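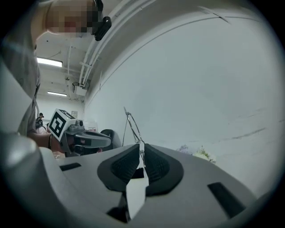 ## Re: [room-dressing] Wire loops and flowers for 809

From: Huguette Arsenault
14th February

Kausar, Sidra, everyone,

I've read the proposal twice and I'm still not sold. Answers between the quotes.

> Kausar Malik wrote:
>
> I think we should settle on the tall wire loops from Gelel for all the display spots in 809. They're light, they take up no space against the wall, and with the little flower bunches next to them the place looks finished.

"Finished" is doing a lot of work there. It's a thin wire and a small bunch of purple, white and green against a big white wall. From the door I doubt anyone will see either one. Has anybody stood back there and checked? If the flowers sit down at the base of the wall they'll need to be a lot bigger, or darker, or both. Pale purple under fluorescent lights goes gray on me every time.

> The clip or joint near the top will hold a card or a stem, whichever we want.

Will it? Hemant tried one with a card at Dovgate last August and told me it leaned. I'd like to see it hold a card for a full afternoon with people walking past before we order 30 of them. A stem, maybe, if it's a light one.

> Nobuhle's idea was to skip the loops and run everything along the long ledge instead. I worry it would look messy.

I like Nobuhle's idea better. The ledge is already there and costs us nothing. My question is how deep it is. If it won't take a jar, fine, we go back to the wire, but somebody please bring a tape measure before we argue about it any more.

> We could also hang a few loops from the ceiling pipes.

No. Those are conduit, and I'm not hanging so much as a ribbon on them without asking the building people. Also they're white pipes under a white ceiling light, with a box hanging off them. Flowers won't hide that and I wouldn't try.

> Sidra has a quote: $44 a loop, or less if we go through Qureshi.

How much less? At 44 we're over $1,300 in wire before a single flower. The whole budget is 3000, and that has to cover tablecloths and the printing from Skolar. Sidra, can you post the Qureshi price to the list, with shipping?

What I'd agree to today: buy two loops, put one by the door and one at the far end, leave the flowers as they are next to one and try a fuller bunch with the other. Then we look at both with the lights on and vote.

Does anyone still have the floor plan with the outlets marked? Mine is the old one.

Huguette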